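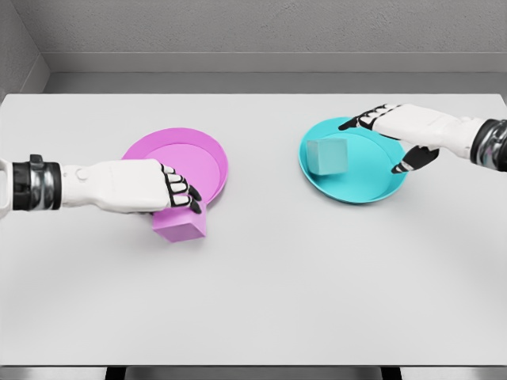 Grudthorpe centre reports on household chore trials

The Traren Centre for Assistive Technology in Grudthorpe has released the first results of a program asking whether two-armed robots can take on simple domestic and shop-floor tasks. The centre's finding is that they can do so on a computer, under tidy conditions, and that use in a home or store remains some way off.

The program began with sorting. In simulation, a pair of robotic arms with jointed hands is given coloured cubes and plates and must place each cube on the plate of the same colour. The exercise stands in for chores such as putting away dishes, clearing a lunch counter or returning stray goods to the right shelf.

The centre ran 996 simulated attempts. According to its report, 96 per cent ended with each cube on its matching plate. Most of the failures occurred at the moment of release, when a cube caught on a plate's rim or tipped over the side. A smaller number arose when one hand closed too early and pushed the cube away.

Results were weaker once the task was made to resemble ordinary work. When cubes were replaced with modelled cups and cutlery, the system often chose a poor grip and had to start again. Stacked plates proved harder still, and the centre has withdrawn that task from the current round until the hand control software is revised.

The report cautions against reading the sorting figure as a measure of readiness. Simulated objects have known weights and sizes, and the lighting does not change. A kitchen at the end of a meal offers neither advantage. Soft items, including tea towels and bread bags, were not attempted.

Physical trials are to begin in November at the centre's Grudthorpe workshop. Two local businesses have agreed to supply everyday tasks for the next stage. Vanags, a homewares store, will provide shelf-tidying work, and the Ulletti cafeteria will provide tray clearing. Trials will take place outside opening hours, and no equipment will be operated near customers. Staff at both businesses have been advised that the program does not involve any change to their duties or rosters.

The physical stage will run for 6 weeks and cover 3 tasks: sorting, tray clearing and shelf tidying. Each will be judged on whether the job is finished, how long it takes and how often a person must step in. Breakages will be recorded separately.

Households and businesses wishing to suggest a chore for later rounds may do so in writing at the centre's front desk. Suggestions involving hot surfaces, knives or the care of people or animals will not be considered at this stage.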